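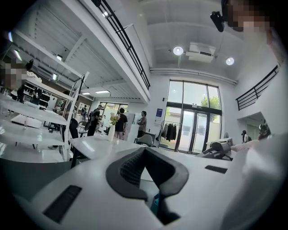

Vimwood Community Choir – Singers and Section Leads

Call for Singers, 2018–19 Season

Do you sing in the car? In the kitchen, with the radio turned up? Did you sing in school and then somehow stop? We'd love to have you with us this year!

The Vimwood Community Choir is opening its doors to new voices in September 2018. We have places in all four sections, with extra room among the tenors and basses, and we are also looking for one paid section lead for the altos. You don't need to read music to join as a singer. Plenty of us didn't when we started, and Daranee Sombatkul, our director, is wonderful at teaching by ear (she'll sing your line to you as many times as you want, and she never sighs).

What we're singing

The big project is a new piece by Paweena Onsri called "Nutsugah Songs," written for mixed choir, two cellos and a lot of hand clapping. It runs 50 minutes and we get to give the first performance next June, in the old Kilter Hall in Estmont. The hall seats 326 and has a lovely long echo that makes everybody sound better than they do at home. Paweena is coming to several rehearsals and is still changing things in the last movement, so if you've ever wanted to watch a composer make up her mind, come sit in the front row.

Before that there's a winter program of carols and lullabies, mostly short and mostly in English, plus two rounds that Daranee won't tell us about yet.

What we ask of singers

We rehearse one evening a week from 7:00 to 9:15, with a tea break in the middle. Please plan to make most rehearsals, and all three in the run-up to each concert. Everyone has work trips and sick kids, so just let your section lead know.

You should be 16 or older. There is no audition for singers. Daranee will hear you for five minutes, in private, to find out where your voice is comfortable, and you can sing anything you like for that, "Happy Birthday" included.

Dues are $50 for the season and cover your music folder and the tea. If that's a stretch, write "dues" on your form and we'll drop them, no questions.

Alto section lead (paid)

The section lead sings in every rehearsal and concert, runs a short sectional most weeks, and makes the practice recordings for the altos. It's a warm, chatty section with good ears, and they learn fast when someone is patient with them. The fee is $3,000 for the season, paid in four parts.

You'll need:
Confident sight reading
A steady alto voice that blends
Some experience leading a group, musical or otherwise
Enough piano to play one line at a time

Experience teaching adults is a plus, and so is a car – the Estmont bus stops running before we finish. Auditions for this position take twenty minutes: one prepared song, some reading, and a chance to teach a short phrase to a few of us. We're friendly, and we'll make a few mistakes on purpose for you to fix.

How to join

Singers can pick up a form at the Vimwood library desk or simply turn up at one of our first two rehearsals and fill one out there. Come ten minutes early so we can find you a folder and a seat next to someone who knows the part.

For the section lead position, send a one-page letter and the names of two people we can call to Vimwood Community Choir, Box 818, Vimwood. A recording is welcome but not required, and a phone recording is fine. Daranee reads every letter herself and will write back either way.

Bring a pencil and a water bottle. Flat shoes, too, if you plan to join in the clapping!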